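Home | Courses | Handouts | Reading List | Contact

This site uses cookies to remember your settings. Accept | Decline

2022-11-25
By the course office, Gurko Law Evening Program

Handout 7: Grand Jury Subpoenas for Documents

1. Scope

This handout covers subpoenas for documents issued in federal criminal investigations. Search warrants and civil investigative demands are covered separately. Read it with Rule 17 of the Federal Rules of Criminal Procedure and the Dudás problem, which was handed out in April.

2. What the subpoena is

A subpoena duces tecum orders a person or an organization to produce documents or objects. In practice it is prepared by a prosecutor and issued under the authority of the grand jury. No showing of probable cause is needed. The recipient may be a target, a subject, or a witness with no exposure at all, and the paper itself often does not say which. Counsel usually asks the prosecutor early, and the answer can change as the investigation goes on.

3. Limits

Under Rule 17(c) a court may quash or modify a subpoena if compliance would be unreasonable or oppressive. For grand jury subpoenas the leading case is United States v. R. Enterprises, Inc., 498 U.S. 292 (1991). Where the objection is relevance, the motion is denied unless there is no reasonable possibility that the category of materials sought will produce information relevant to the general subject of the investigation. The burden is on the recipient. Few motions on this ground succeed, and most disputes over breadth are settled by letter or phone.

4. Organizations

A corporation has no Fifth Amendment privilege. A custodian who holds its records in a representative capacity cannot refuse to produce them on the ground that they would incriminate him or her personally (Braswell v. United States, 1988). The government may not, however, tell the jury that the named custodian was the one who made the production. Partnerships and unincorporated associations are generally treated the same way. Sole proprietors are not — see the act-of-production cases in the reading list.

5. Physical items

The rule speaks of "books, papers, documents, data, or other objects." Product samples, packaging and devices may be demanded along with the files that relate to them. The log should give each object its own entry and control number.
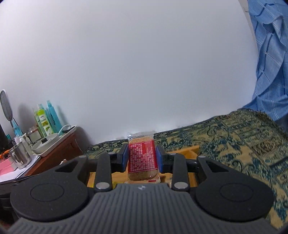 Fig. 1. Gripper with wrapped biscuit package.

Objects should be kept in the condition in which they were found. Testing that alters or uses up an item should be discussed with the government first.

6. Preservation

The duty to preserve begins no later than service, and often earlier. Destroying records in order to obstruct is a crime under 18 U.S.C. 1519, which can apply even before a proceeding has begun. A hold notice should name the date range, the custodians and the systems covered, and automatic deletion should be suspended in writing.

7. Problem

Kelel, a food distributor, receives a subpoena calling for "all communications with Indeo, in any form, without limit of date." Kelel has 900 boxes in off-site storage and more than 100 employees with email accounts. It has used 2 email systems, and the older one can be read only with outside help. Its general counsel also sits on the pricing group and is copied on most of that group's messages.

(a) Draft a letter to the prosecutor proposing a date range and a rolling production.
(b) State whether a motion to quash would be likely to succeed, and on what ground.
(c) Explain how the general counsel's messages should be reviewed. Treat business advice and legal advice separately — the privilege covers only the second.

Answers are limited to two pages and are handed in at the start of the next session.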